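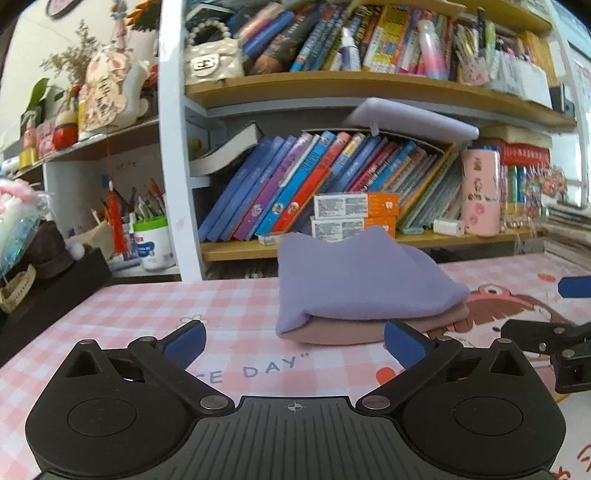 **Equipment & Budgeting › Hand-held grippers and data capture**

**Thread: Second pair of grippers, or spares for the first?**

**tovwood_bench**
Planning next year's capture budget for cloth handling on household desks. Work surface is as shown: printed gingham mat, one folded cloth, loaded bookshelf right behind. Current grippers are the two-jaw linkage type with blue finger pads. I have quotes from two suppliers.

- Zanside: complete pair, calibration included, lead time 50 days
- Votby: parts only (pads, pivot pins, linkage pins), ships from stock

The money covers one of these. We run 2 operators, one pair each, and a dead gripper stops that operator until it is fixed. Which would you fund first?

**pinion_rack**
Parts. Pads are the consumable. On fabric we change ours after 90 hours of logged use, and the pins long before anyone budgets for them. A complete pair in a cabinet is capital doing nothing.

**lowshelf**
Disagree with the above. Swapping pads takes minutes. Swapping a linkage pin means the jaws have to be re-zeroed, and if that is done badly you lose the whole batch of width readings. With a spare pair you hand it over and fix the other one after hours.

**pinion_rack**
Only if the spare has been calibrated against the same reference. Otherwise you have two offsets in one dataset and someone finds out in September.

**lowshelf**
The OP wrote "calibration included."

**pinion_rack**
Included at the factory. Ask what it looks like after shipping.

**k_morrow_lab**
Separate point: check reach before you order anything. With shelving that close behind the mat, wide housings can hit the boards when the operator works the back of the cloth. We budgeted for larger jaws once and they spent the year in a drawer. Measure the open width at the housings, not at the pads.

**tovwood_bench**
Good point, I only had pad opening on the sheet. Will add housing width and depth from mat edge to shelf.

On wear: pads are at 70 hours on one pair, less on the other. No pin replacements so far.

**k_morrow_lab**
Then you have no failure data for pins and you are guessing either way. Has anyone here actually had a Zanside linkage go?

**drybearing**
One, outer joint. Play built up over several weeks and showed as drift in the closed position. We followed the Bhattacharjee worksheet for spares — it ranks each part by downtime cost instead of unit price. Pads came out second. Pins came out first, on account of the re-zero.

**lowshelf**
Which supports a spare pair.

**drybearing**
It supports a pin kit plus a written re-zero procedure. We got ours down to 50 minutes with a gauge block.

**tovwood_bench**
Leaning toward the Votby kit now and the Zanside pair as a second-half line item. I'll ask Votby if the pins are sold individually and post the reply.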